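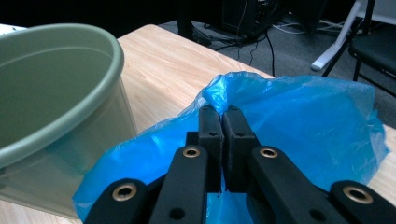 Blue bag, green bin, tabletop.

In Defense of the Bin Bag (and of Lifting the Bin Up to Put It In)

My sister-in-law Tainá Teixeira does not line her small bins. She has one in the bathroom, one in the room where she sews and one next to the dog's dishes, and every one of them is naked plastic all the way down. When they fill up she carries them through the house and tips them into the big one in the kitchen. She told me this at dinner in August, very calmly, while passing the rice, and I have been arguing with her in my head ever since. So now I'm going to do it in writing and she can read it if she likes.

I think a bin should have a bag in it. Any bin, any size, any room. I know the case against, I've heard it from people I love, and I still think so.

Her argument goes like this. Small bins hold dry stuff. Thread, tissues, the cardboard tube from the toilet paper, a receipt. Why would you wrap that in plastic? You tip it out, you put the bin back, done. And okay, in a world where small bins only ever got dry stuff in them I would sign up tomorrow. But I have met people. I've raised two of them! Somebody is going to drop a peach pit in there. Somebody is going to put half a yogurt in the sewing room bin because it was closer than the kitchen, and the yogurt will go down the side where you can't see it, and you will find out about it in your own time.

I lived without liners for six years, by the way. I'm not talking from ignorance. We had an apartment over a dry cleaner, building 344, fourth door along, and I was very proud of how little we bought. I washed every bin in the bathtub with the shower hose. Do you know how long it takes to wash a bin properly? The bottom corner, where the wall meets the floor of it, holds on to things like it's being paid to. And then it has to dry, upside down on a towel, and for that whole afternoon you have no bin, so people leave their trash on the counter next to where the bin would be.

That was what broke me, I think. The little pile beside the missing bin.

About the table

Now we come to the part where even people who agree with me on bags stop agreeing with me. I put the bin up on a table to line it. A clean bin, obviously, and on a table that gets wiped down. My friend Rosângela Bezerra saw me do this once and made a noise I can only compare to a kettle.

But think about how you do it on the floor. You're bent over. You've got the bag in both hands, you're trying to hook the edge of it around a rim that's down by your shins, and the bin is light so it skates away from you on the tile. You get one side on and the other side comes off. You chase it. You brace it with your foot, and now your foot has been on the rim of the bin, and I don't see how that's more civilized than a table.

Up on a table, the rim is at the height of your elbows. You can look down into it. You can see whether the bottom is clean before you cover it up for a week, and that matters more than you'd think, because once the bag is in, whatever was down there is staying down there.

Also you can see the bag, and the thin ones need looking at. I buy the cheap thin blue kind, the kind you can see the light through, and they come off the roll flat and stuck to themselves and there's always a moment where you're rubbing the end between your fingers trying to work out which edge opens. (It's never the one you try first.) Then it gives, and there's suddenly far more bag than you had any use for, all crinkles, shining like candy paper. I'm fond of that moment. I know it's only a trash bag.
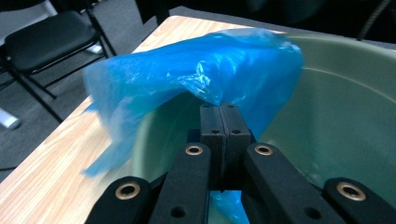
The case against, done fairly

Washington Medeiros, who I've known since we were both skinny, says the problem with me is that I've never once in my life thought about where the bag goes afterward. This is not true but it's close enough to sting. Thin plastic is thin plastic. It doesn't stop existing because the truck came. He lines his kitchen bin with newspaper, folded in a way his grandmother taught him, and it works, I've seen it work. It also leaks if anything wetter than a carrot goes in. He says then don't put wet things in. He composts. He has a yard.

I don't have a yard. I have a hallway with a coat rack. I take his point about the plastic seriously and what I do about it is this: I don't change the bag every time. If the bag in the bathroom has dry things in it, I lift it out, shake it into the kitchen bag, and put the same one back. A bag in a dry bin can last me most of a season. People seem to believe that a liner has to be thrown out along with what's in it, as if they'd signed something. You can reuse it! It's a bag!

So Tainá and I are doing nearly the same thing, when you look at it. She tips out the bin and I tip out the bag. The difference is that when the yogurt day comes, I tie a knot and she gets out the shower hose.

The other argument against is looks, and I have less patience for that one. A bit of blue hanging over the rim of a green bin. So what. I went through a phase of buying the bins with the hidden ring, the sort where you tuck the bag under and clip a collar on top so it's all very smooth. Mine was a Norari, and it was handsome, and the collar cracked, and you couldn't buy just the collar. I've gone back to plain buckets with a good fat rim. A rounded rim is the best thing on a bin. The bag grips it and doesn't tear on it, and your hands don't mind it when you carry it full. If you're in a store picking one out, run your thumb around the edge and forget about the rest.

And please get one that's wider at the top than at the bottom. Straight-sided bins trap air under the bag and the whole thing puffs up like bread, and you have to punch it down, and then it puffs up again. With a bit of taper there's somewhere for the air to go. Most of them have it. I bought one that didn't, from Mandagi, because it was on the end of the aisle and I was tired.

How I do it, if you care

Bin on the table. Bag open all the way before it goes anywhere near the bin – this is the step everyone skips. Shake it out once, hard, holding it by the mouth. Then lower it in from above, bottom first, and let it hang down inside before you touch the rim. Only after that do you fold the edge over, far side first, then the side nearest you. My mother did it near side first and it always slipped, and she did it that way until the end of her life and would not hear a word.

If the bag is much too big for the bin (and it will be, they make two sizes and I own five sizes of bin) gather the extra on one side and tie it in a little ear. Aparecida Sampaio uses a clothespin, which is neater. I lose clothespins. 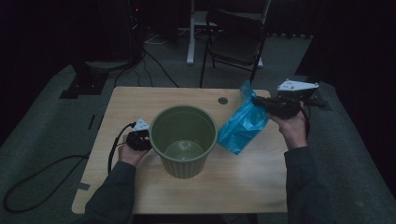
Bag on one side, bucket on the other. I open it out before it goes in.

My nephew Cauã Rezende, who is at the age where he has to be given jobs or he'll take something apart, used to do the bins when he stayed with us. He did it the way all kids do it, which is to stuff the bag down the middle in a ball and then pull bits of it up over the edge wherever they'd reach. It looks lined from across the room. Then you drop in an apple core and the whole thing slides to the bottom and you're back to a naked bin with a blue rag in it. I made him do it again on the table, slowly, and he got it in two tries, and he was so pleased with himself that he lined the laundry basket too.

I think a lot of housework is like that. People decide they hate a chore when what they hate is the position they're doing it in. Folding sheets alone, on the floor. Chopping onions on a counter that's too low for you. I peeled potatoes standing up for twenty-odd years before it dawned on me that there was a chair right there and no law against it. Lining a bin takes less than a minute at a table and I don't mind it at all, I even put the radio on. On the bathroom floor it feels like a punishment for something.

Rosângela still thinks the table is disgusting. I've offered her a compromise, a stool, and she says a stool is for sitting on. She puts her handbag on her table, I would like that noted, and that handbag has been on the floor of the bus.

As for Tainá, I gave her a roll of the Stekora bags when we went over for the baby's lunch. She said thank you and put it in a drawer. I looked in the sewing room on my way out and the bin was just as bare as ever, with a peach pit in it.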